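# Break room

A **break room** (also *staff lounge*, *pantry* or *tea point*) is a room or part of a room in a workplace set aside for eating, making drinks and resting. The term covers anything from a short counter in a corridor to a furnished area of 400 square feet or more. In offices it is usually made up of a kitchenette, a seating or games area, and one or more tables also used for informal work.

## Layout

Most break rooms are planned around the kitchenette, whose position is set by the water supply and drain. The counter is placed against a back or side wall so that plumbing can be run inside it. Base cabinets are commonly 24 inches deep, and upper cabinets are mounted above the counter in pairs, leaving open wall over the sink for dispensers and signs.

The refrigerator stands at one end of the run. Glass-door models of the type used in shops are common where drinks are supplied by the employer, as stock can be checked without opening the door. Solid-door models are preferred for food brought from home.

Games furniture, where present, is kept on the carpeted side of the room. A foosball table needs clear floor on both long sides for the players and for the travel of the rods. 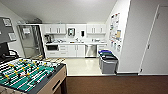 Floor coverings often differ between the two zones. Sheet vinyl or tile is used at the counter for ease of cleaning, while carpet is used under seating and games to reduce noise. In smaller rooms a single covering may be carried throughout, with a mat at the sink.

## Equipment

A typical kitchenette holds a coffee maker, a single-bowl sink, a dish rack and storage for cups. The coffee maker is placed at the end of the counter nearest the entrance in many plans, which keeps the line of people waiting away from the sink. Towel and soap dispensers are fixed to the wall near the faucet.

Suppliers sell kitchenettes either as separate cabinets or as complete units. The Seltix unit, for example, combines a counter, sink and four upper doors in one delivery, and the Altgate range is sold by the cabinet.

## Tables and fixings

Tables in break rooms receive harder use than desks. Wood tops are common and may be solid, veneered or printed. Parts attached to a wood surface are held by wood screws, by machine screws in threaded inserts, or by adhesive pads. Screws in countersunk or recessed holes are preferred on exposed faces, as a raised head catches sleeves and cleaning cloths.

A plate that carries a moving part, such as a hinge, is generally held at two or more points set well apart. A single screw allows the plate to turn when the hinge is loaded. Where the screws are of different sizes, the larger is normally placed nearer the load. Pilot holes reduce the risk of splitting, especially near the end of a board.
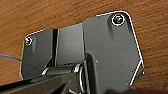

## Cables and small hardware

Break room tables double as work surfaces in many offices, and small molded parts, adapters and cables are often found on them. Housings of this kind are usually made in dark gray or black, with screw heads set in shallow round recesses near the corners. Sloped faces and raised bands stiffen the molding and allow a thinner wall.

Cables should be routed along the back edge of a table or through a grommet. A cable lying across the top can be pulled by a passing chair or by a person clearing dishes. Thin wires are more easily damaged than braided cords and should not be bent sharply where they meet a thicker section. 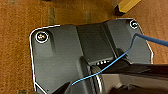 *Dark gray molded part with recessed screw heads and a blue cable, on a wood tabletop.*

## Maintenance

Counters and tables are wiped daily. Wood tops are cleaned with a damp cloth and dried at once; standing water enters the surface at screw holes and edges. Fixings are checked every 6 months on tables in regular use, and loose screws are tightened by hand.

Foosball rods are wiped clean and treated with silicone lubricant at the bearings. Oil is avoided on the playing field, where it collects dust and slows the ball.

## See also

- Kitchenette
- Countersink
- Table football
- Cable management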